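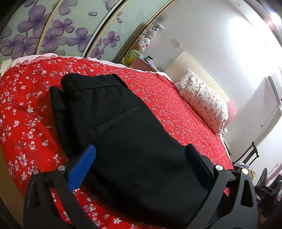

Home | News | Jobs & Calls | Choir | Contact

Mon 12 November
By Vilho Jääskeläinen

We need singers again! The Gridville Community Choir is short on tenors (when are we not?) and I'd love a few more altos too, so if you've been humming in the car and wondering whether you could do it with other people in the room, please come and find out.

We start back in January, Tuesday evenings at 7, upstairs in the old Manninen building on Vikau Street. Use the side door, the front one sticks. There are 20 of us at the moment and I've got room for 15 more before we run out of chairs.

You don't have to read music. I'll send you practice recordings of your own part, and most of us learned that way, me included, back when I joined as a very shaky bass. There's no audition either, I'll just ask you to sing a scale or two with me at the piano so I know where to put you.

The big thing this season is a set of harvest hymns from a songbook printed in 1810, which I've been typing up all fall. They're lovely and odd and some of the verses go on forever (we're skipping a few). We'll sing them at the spring concert, and the hall there seats 300, so bring your cousins.

For concerts we wear plain black pants or a long black skirt, black shoes, and any solid color shirt you like. Please don't buy anything new for it! We have a rack of spares, and Detix down the street will hem things for choir members at a discount.

Dues are $15 a month, and if that's a stretch just tell me quietly and we'll forget about it.

To sign up, leave your name and a phone number on the sheet at the library desk, or use the Contact page and put "choir" in the subject. Tenors, I'll call you back the same day.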